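## About the Drelau group

We are a small research group inside Trosance, with our workshop in Ronville. There are 5 of us, and Lai-ching Man leads the work since the beginning. Our question is simple to say: how can a robot learn a household or office task from few demonstrations?

Our method is called Chang. A person guides the arm through the task, and the model learns mostly from the wrist view, where the fingers and the object are seen together. We do not use a ceiling camera.
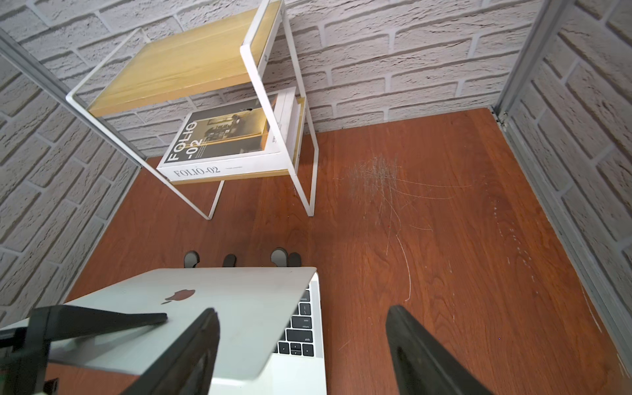
In our last study we gave the model 112 demonstrations of handling objects on and near a small shelf. The older method needed almost 300 to reach the same level. On positions it had not seen before, Chang completed 88 percent of the trials. Thin and flat objects are still difficult for us, and we report these failures also in our notes.

We welcome visitors and students who want to write a thesis with us. The next places open in September. Please write to Lai-ching with a short letter about what you have built.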